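The Last Ferry Out of Galtik

My sister reckons I only moved to Galtik because I'd run out of towns where I owed someone a casserole dish. She's a bit right. I got off the ferry in January with two bags and a cactus, and the woman at the ticket window told me the population was 272, then looked me up and down and said, "273, if you stick."

I rented the flat over the old Kiiskinen bakery. It hadn't sold a loaf in years but the stairs still smelt like cardamom, especially when it rained (and it rained!). My rent was 253 dollars a fortnight, paid in an envelope through the door of the chemist. I never worked out why the chemist.

The trouble started with the radio. It came with the flat, a big old Flindex with a cracked dial, and at ten past four every morning it switched itself on and read out the shipping times. All of them, in a lovely tired voice. The thing is, Galtik has one ferry. This voice had dozens - boats to places I'd never heard of, boats leaving from a wharf that washed away before my mum was born.

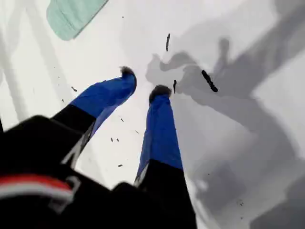
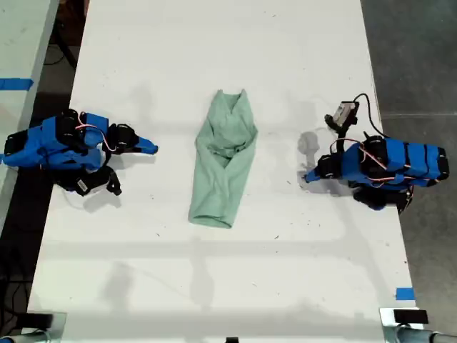

I put up with it for a month. Then one morning the voice read out a ferry called Illness, which I thought was a rotten name for a boat, departing at five with one berth left. And it said my name. My whole name, even the middle one I've never told anybody.

Well, I put my coat on over my pyjamas and went down to have a look. I'm nosy, I can't help it. There was fog right up to the bollards, and a bell going somewhere out past where the wharf should've been. I stood there with my slippers soaking through and my heart going like mad.

"You're not going, are you?" said the ticket woman. She was behind me with a thermos, in her dressing gown.

"Should I?"

"I never have," she said, and poured me a tea. We drank it on the sea wall until the bell stopped.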